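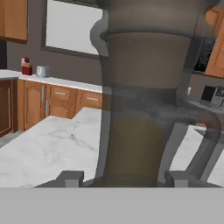 Up before six again, and the helicopter had stopped by then, so I thought either they'd found somebody or they'd given up for the night. It had been going round and round over the estuary since I went to bed. I put the radio on for the local bulletin and it was the second item, after the bin strike. A man in his fifties, off a hired boat, missing from just outside Jevdale harbour. They didn't give his name and said the family were being told.

I know I always do this, but I then spent an hour on my phone looking for more when there wasn't any more to be had. The Drevosgate page had 156 comments by breakfast and not one of them from anyone who'd been there. Somebody said he'd been drinking, somebody else said it was two men, and somebody said it was a boy, which was just cruel with people's children out at the campsite. I wrote a reply and deleted it. Then I wrote it again and deleted that as well.

Walked down mid-morning, partly for milk and partly (I'll admit it) to be nosy. There was police tape across the slipway by Trident, the boat hire place, and the shutter was half down with a bit of card taped to it saying closed until further notice. One police van, one coastguard truck, and a young officer stopping people from going along the wall. She was very polite about it. She must have said the same sentence to everybody who came past and she still managed to sound as though she meant it. I asked if the footpath round the back was open and it was, so I went that way and got my shoes soaked for my trouble.

You can see the whole bay from up there. The lifeboat was out past the marker, going up and down in lines, very slow, and a smaller boat closer in by the rocks. The water was flat as anything. It's September and people keep thinking it's still summer because the sun's out, but that tide doesn't care what month it is. I remember the one we had when I first moved here, the kayaker, and how we all stood in the same place on that same path and talked about the weather.

Stopped at Wongsuwan on the way home for soup, as my feet were freezing by then. They'd had the search teams in since the small hours and weren't charging them for anything. There was a jar on the counter for the lifeboat and it was stuffed. I put in a tenner and then felt I'd made a show of it, folding it up so long to get it through the slot. A couple at the window table had come in on the same hire trip as the missing man, or so I gathered - I wasn't trying to listen, but it's a small room. They'd been told to stay in the area. She hadn't touched her food.

Bought no milk, of course. Had to go out again at 4.

The evening bulletin said a body had been recovered at 2.20, a little way up the coast, and that it wasn't being treated as suspicious. There'll be a report for the coroner. Then it was the cricket. I turned it off and did the ironing, which I've been putting off for 8 days, and got through all of it apart from the duvet cover.

The comments are up to 1199 now. I'm not reading them. Somebody has started a collection for the family, with a target of 2000 pounds, and I've put a bit in without my name on it this time.

No helicopter tonight. Must ring the dentist tomorrow and get the milk order sorted, I can't keep traipsing out for it.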